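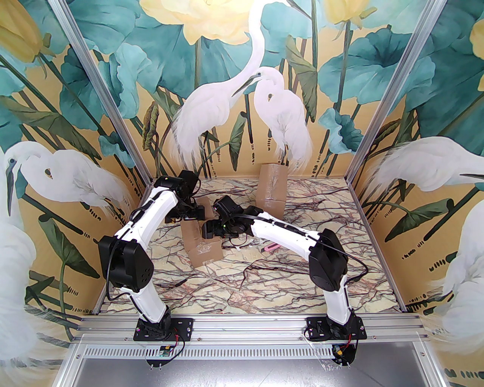 ## 4. 「大理石調」をめぐる語彙：カタログ、職人、住人

### 4.1 資料と手続き

本節では、石の模様をまとった石でない面が、どのような言葉で呼ばれているかを検討する。前節で扱った木目の語彙に比べると、大理石模様の語彙は貧しいというのが通説である。少なくとも筆者らはそう教わったし、調査計画書にもそう書いた。計画書は審査を通ったので、その時点で通説に異を唱えた者はいなかったことになる。

資料は三種類に分かれる。第一に、建材商Jillauの見本帳とその改訂版から採った商品説明文。第二に、Cillarsteadの内装職人への聞き取り。第三に、同じ町の住人300名から得た自由記述の回答である。住人には、自宅や職場にある大理石模様の面をひとつ思い浮かべ、それを電話で遠方の親戚に説明するつもりで書くよう求めた。親戚という設定はAmarachi Okaforの提案による。予備調査で「誰かに」とだけ書いたところ、回答者の多くが調査者を満足させようとして美術批評のような文を書いてしまった。親戚が相手だと、人は驚くほど簡潔になる。

配布は6月に始め、最後の一通が届いたのは2024年12月12日である。封筒には「遅くなりました」と添えられていた。回答欄は「白っぽい」の一語であった。

抽出した異なり語は全部で714語にのぼる。ここには「まだら」と「まだら模様」のような組が別々に数えられており、まとめればもう少し減る。まとめ方についてはOkaforとKayode Odukoyaの間に意見の相違があり、本稿では減らさない側が勝った。負けた側の集計も付録に収める。

分類の枠は6類とした。すなわち、地色、脈（線）、斑（しみ状の色）、光沢、産地への言及、そして「その他」である。「その他」が最も扱いにくく、最も面白い。

### 4.2 脈は何に似ているか

見本帳の説明文は、脈について語るときだけ急に饒舌になる。地色は「ベージュ」「クリーム」で済ませておきながら、脈になると「悠久の時が刻んだ流れるような表情」と来る。印刷ローラーの一周がどれほど悠久であるかについて、見本帳は沈黙している。

住人の回答では、脈の比喩はおおむね三つの方角に散らばる。植物（枝、根、蔦）、水系（川、支流、地図）、身体（血管、静脈、祖母の手の甲）である。英語でもveinという語を使う以上、身体の比喩は予想の範囲にあったが、実際に選ばれる頻度は植物に及ばない。冬の枝という言い方を選んだ回答者は、たいてい細く、折れ曲がり、先で分かれる線を念頭に置いている。川を選んだ回答者は太い線を見ている。この対応はかなり整然としており、筆者らは二度数え直した。

図1は、こうした脈のうち枝分かれの型に属するものの例である。クリーム色の地に暗い褐色の線が走る。

**図1　枝分かれ型の脈をもつ大理石模様の面** 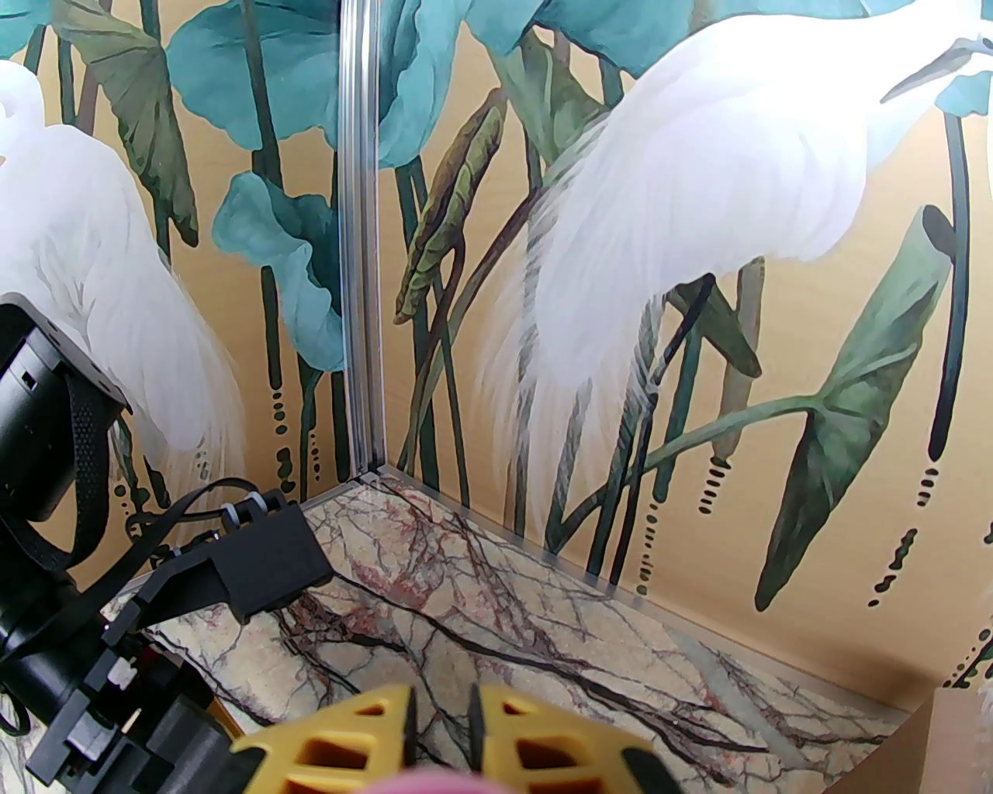
ところで、脈の比喩には好悪がついて回る。枝や川と書いた人は概してその面を気に入っている。血管と書いた人は、気に入っていないか、賃貸に住んでいるかのどちらかである。後者の場合、当人が選んだ面ではないのだから、比喩が多少きつくなるのは理解できる。ある回答者は浴室の壁を「医学部の廊下に貼ってあるやつ」と形容し、欄外に退去予定の月まで書き添えていた。

職人の側は、脈をまったく別の仕方で語る。彼らにとって脈とは、継ぎ目で合わせねばならない厄介な線である。聞き取りに応じた左官出身の職人は、脈を「逃げる」「逃げない」で分けた。逃げる脈とは板の端に向かって斜めに走るもので、隣の板に続きがないと誰の目にも分かる。逃げない脈は板の中でおさまる。比喩らしい比喩はほかに出てこなかった。枝に見えるかと尋ねると、しばらく考えてから、客がそう言うならそうだ、と答えた。

Adesuwa Adeyemiはこの「逃げる／逃げない」を、見る語彙と切る語彙の違いとして整理している。見る語彙は面が完成したあとに使われ、切る語彙は完成する前に使われる。同じ線が、施工の朝には逃げ、夕方には流れる。見本帳は後者だけを採録するので、前者を知りたければ現場でうろうろするほかない。Adeyemiは六月いっぱいうろうろして、途中から材料を運ばされていた。

### 4.3 斑という継子

脈に比べて、斑の語彙は冷遇されている。淡い桃色や緑がかった灰色がにじむように入った模様は珍しくないのだが、見本帳はこれを「やわらかな色の移ろい」とまとめ、色名を挙げたがらない。桃色の台所を買う人は少ない、という営業上の判断があったものと思われる。Galangの担当者にこの推測をぶつけたところ、否定も肯定もされず、新しい見本帳を渡された。新しい見本帳では、移ろいが「たゆたい」になっていた。

住人は遠慮がない。斑についての回答には「ジャムをこぼして拭いた跡」「日焼け」「紅茶」「洗濯で色が移った」などが並ぶ。目を引くのは、そのほとんどが事故の比喩だという点である。脈は自然物に似ていて、斑は失敗に似ている。両者は同じ版で刷られた同じ模様の部分なのに、一方には悠久の時があり、他方にはジャムしかない。

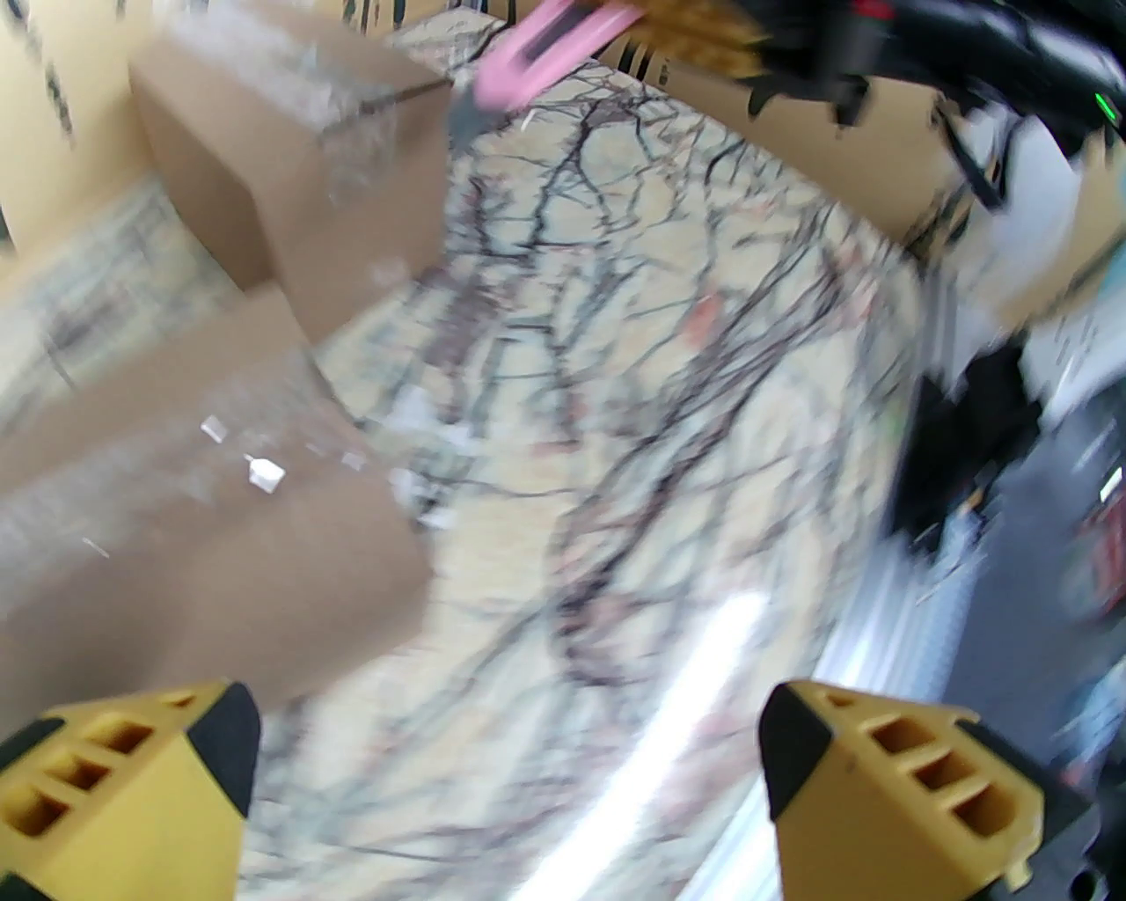
事故の比喩には実用的な裏づけもある。自由記述のなかには、斑を本物の汚れと思って磨いた経験を記したものが相当数あった。磨いた道具も、磨いた回数も、家族の誰が最初に気づいたかも、求めてもいないのに詳しく書かれている。反対に、本物の汚れを斑だと思って放置していた例も報告された。こちらの記述は総じて短い。

Olumide Afolabiは、この二つの取り違えをそれぞれ「過剰清掃」「恩赦」と名づけた。恩赦という呼び名は査読で一度難色を示されたが、代案が「清掃不作為」であったため、そのまま残すことにした。恩赦を目的に模様を選ぶ住人も確かにいる。子どものいる家庭の回答には、無地は怖い、という一文が繰り返し現れる。模様の選択に関する先行研究は高級感への志向を重く見てきたが、無地への恐怖はもう少し取り上げられてよい。

### 4.4 産地のない石の産地

6類のうち、予想に最も反したのは産地への言及である。印刷された模様に産地はない。強いて言えば工場の所在地が産地であるが、見本帳にそう書いた例は見つからなかった。それでも説明文は山や海岸の気配を漂わせ、固有の地名に届く一歩手前で引き返す。「南欧の石切場を思わせる」という言い回しは、Jillauの見本帳では白系にも灰系にも、なぜか深緑にも使われていた。

住人の多くは産地を気にしていない。ただし少数ながら、断固として気にする一群がいる。彼らは自宅の面が印刷であることを承知のうえで、その模様がどの石を写したものかを言い当てようとする。当たっているかどうかは確かめようがない。製造元に照会しても、原画の記録は残っていないか、残っていても複数の石を継ぎ合わせたものだという。Brornentの意匠部門にいたChibuzor Mohammedの手記には、原画の一部が石でさえなく、濡れた紙にインクを垂らしたものだったという記述がある。これを読んだ筆者のひとりは、自宅の洗面台をしばらく見られなくなったそうである。

産地を言い当てたがる回答者には、もうひとつ傾向がある。面の上に置かれた物について、まず書かない。ほかの回答者は、訊いてもいないのに物の話をする。鍵、郵便物、猫、開けかけの段ボール箱。親戚に電話で説明するという設定のせいで、話がすぐ横へ流れるのだろう。「その他」に分類した語の大半はこうして集まった。

段ボール箱は「その他」の常連であった。模様の説明を求められた人が、途中から箱の中身の話を始め、最後まで模様に戻ってこない。集計上は「脈への言及なし」となるが、これを語彙の貧しさとみなしてよいかは疑わしい。模様は見えていて、単に箱のほうが気がかりだっただけかもしれない。

**図2　大理石模様の面に置かれた段ボール箱**
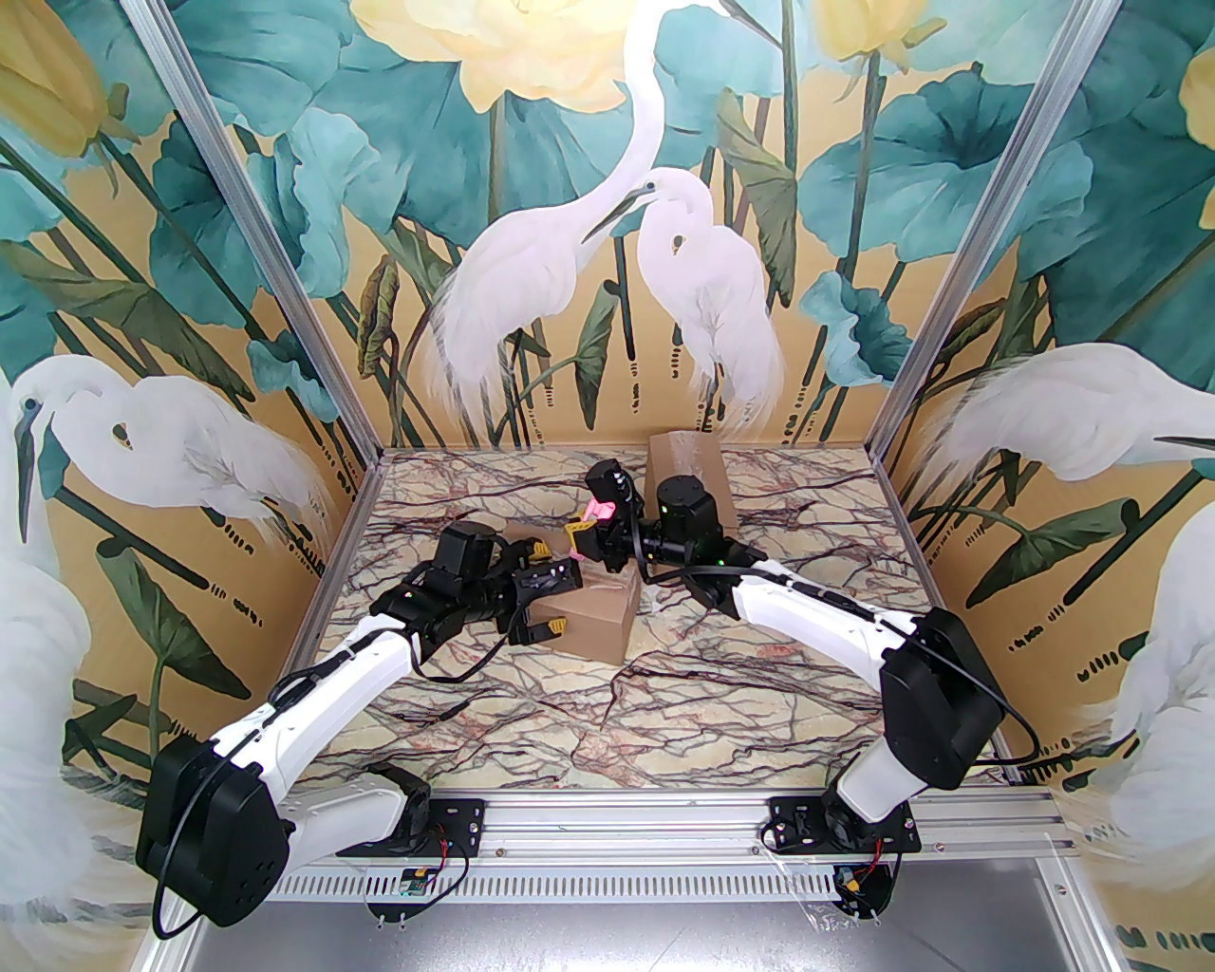 そこで追加調査として、最初の回答者のうち200名に再度依頼し、今度は面の上の物を片づけてから書いてもらった。片づけたかどうかは自己申告による。結果、脈への言及は増えたが、斑への言及はそれ以上に増えた。物をどけると、その下から斑が出てくるのである。うち何割が斑で、何割が恩赦を受けていた汚れであったかは、質問紙では区別できない。Afolabiは訪問調査を主張しており、残りの著者は予算を理由に態度を保留している。

### 4.5 語彙は貧しいか

冒頭の通説に戻る。見本帳だけを読むかぎり、大理石模様の語彙はたしかに貧しい。形容詞は使い回され、名詞は山と海岸のあいだを往復する。木目の場合、板目や柾目といった技術語が一般の語りにも入り込んでいるのに対し、大理石模様にはそれに当たる共有語が見当たらない。「逃げる」は職人の口から出ず、「たゆたう」は見本帳から出ない。三者はそれぞれの言葉で同じ面を語り、互いの言葉をほとんど借りない。

一方で、住人の比喩は豊かすぎるほどである。問題はむしろ、その大半が一度しか使われないことにある。祖母の手の甲はひとりの回答者にしか通じず、翌日の本人に通じるかも怪しい。Odukoyaはこうした語を一回語と呼び、語彙に数えるべきでないと主張した。4.1で触れた集計上の対立は、もとをただせばこの点に発している。OkaforとAdeyemiは、借り手のない語にも言う側の工夫があるとして反対した。議論は二日続き、二日目の午後は会議室の机の天板が枝か川かという話に終始した。

天板は無地であったとOdukoyaは記録しているが、議事録の他の署名者はこれを承認していない。次節では、同じ手続きをテラゾー調の床に適用した結果を報告する。粒の語彙は脈の語彙と違って食べ物に大きく偏っており、分類の枠を組み直す必要があった。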